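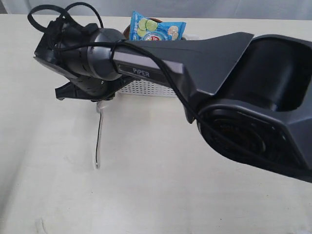 Handout 6, fig. 1. The PiPER arm at the table, basket behind.

Chores, or Why You Still Own a Sponge

Last month we covered welding robots, which are very good and have been for decades. A welding robot at the Flastham plant does the same seam 781 times a shift and never wonders where the car went. This week we move to the kitchen table, where everything is somewhere else every time.

The course task is called Itell. The arm has to clear a table after a light meal: cutlery, a cup, a dish, whatever was left in the snack line. A child of six can do it, though getting the child to start is a separate research problem.

Please read the Hovside report before class. They ran 1000 pickups of single items and logged 666 as clean. Newspapers called this "robots can now tidy up." Try clearing your own table at that rate and see who invites you back.

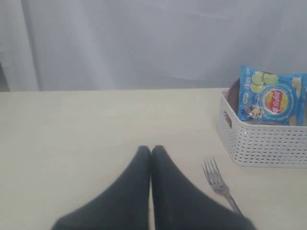

Why is a fork harder to pick up than a box?
A fork lies almost flat, so the fingers have very little to get hold of, and shiny metal confuses many depth cameras. A box has tall sides and the good manners to look the same from most angles.

Thin things in general are trouble. Come in a little too high and the fingers close on air. Come in a little too low and they press into the table, and the arm stops with an error code you will learn to dislike. Round thin things add rolling. For the lab you will write down your approach height before each try - before, please, as the notes from last term were clearly filled in afterward.

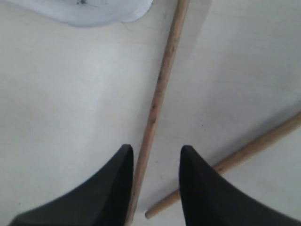 Fig. 3. Open fingers over the longer of two wooden dowels.

Now the harder part, which is order. Picking up one item is a grasping problem. Clearing a table is a planning problem with grasping problems hidden inside it. If a packet sits on a plate, do you move the packet first, or carry both and hope? People carry both and hope. We have not managed to program hope.
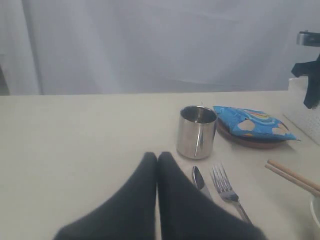

The Lâm planner, which you will use in the second lab, takes the cautious way and moves one thing at a time, top things first. It is slow. In our January trial a full table took 387 seconds, and I had finished my coffee and washed the mug by then.

So, can machines do the chores yet? Some of them, in some kitchens, with an engineer standing by. On a shop floor you can bolt the part in place and the question mostly goes away. At home you would have to bolt down the forks.

For next time: read sections 2 and 3 of the Hovside report, and bring one object from your own kitchen that you think will beat the gripper. No eggs.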